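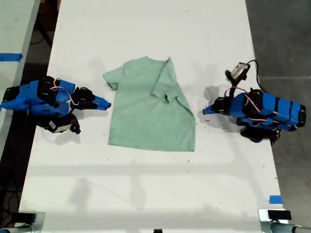

How often should you wash a T-shirt?

After every wearing in hot weather or if you've sweated in it, and after two wearings if you spent a cool day sitting quietly. Cold water is fine for nearly all of them, and so is half the detergent you're probably using.

I put that question first because it's the one Grethe Nørgaard gets more than any other, and she has been answering it from behind the counter of the Chisholm Street laundry in Brovcombe for 31 years. She answers it kindly every time. Then, if you're foolish enough to linger (I was, for most of a rainy February), she'll tell you what she thinks is the better question, which is how long you mean to keep the shirt.

I grew up in a house where clothes lasted. My mother had a housecoat older than my brother, and my father's undershirts went from drawer to garage to the bucket under the sink over a span of years, getting softer and grayer the whole way. Somewhere between that house and my own I lost the thread. I buy a shirt in spring, I love it until about August, and by Christmas the collar has gone wavy and there's a tiny hole right above where my belt buckle sits. I had always blamed the shirt.

Grethe blames the dryer. She said so while feeding one, which I thought was brave for a woman in her line of work. All that lint in the trap is shirt, she told me, holding up a gray pad of it as thick as a slice of bread. "You paid for this," she said, and dropped it in the can.

Her advice is to take T-shirts out while they're still a little damp, give them one good snap, and let them finish on a rack or the back of a chair. She washes them inside out, with other soft things, and never in the same load as jeans. Zippers and rivets, she says, do to jersey what a cat does to a screen door.

And the little holes? I asked three people and got three answers, so I'll give you the one I liked best. Ynyr Foulkes ran knitting machines at the old Pandero mill until it closed, and he still can't pass a rack of shirts without turning up a hem to look at the stitches. We met at the diner across from the laundry, where he went over my own sleeve with a pair of drugstore reading glasses while our eggs got cold. Jersey is one long loop pulled through another, he explained, and a thin jersey doesn't need much rubbing before a loop gives out. Belt buckle, countertop, seat belt. He had me stand up and lean against the edge of the table the way I'd lean at my kitchen sink, and wouldn't you know it, there was the hole, dead level with the Formica.

Ynyr's test for a new shirt is to hold it up to a window. If you can make out your hand easily through a single layer, enjoy it for a summer and don't get attached. He also likes to see a strip of tape sewn across the inside of the shoulders, and he tugs the collar gently to see whether it comes back.

Collars were the subject that got Rozália Szekeres going. She mends out of her front room, up the hill past the library, and she has a waiting list in her own looping handwriting taped beside the door. A wavy collar is nearly always a hanger problem, she says, or a person problem, meaning somebody who pulls the neck wide to get a hanger in from the top. Go up through the hem. Or fold the thing and put it in a drawer, where a knit would much prefer to be anyway, as the weight of it isn't dragging on the shoulders all week.

She charges four dollars to close a small hole and she'd like you to bring it in small. While we talked she fixed mine with a bit of fusible web on the inside and a few stitches so fine I lost them as soon as she moved the lamp. Wash before you mend, she said, and never put off a hole until after the next laundry day. It'll come back twice the size.

I've been doing as I'm told for some weeks now. The rack lives in the upstairs hall, where my husband walks into it at night.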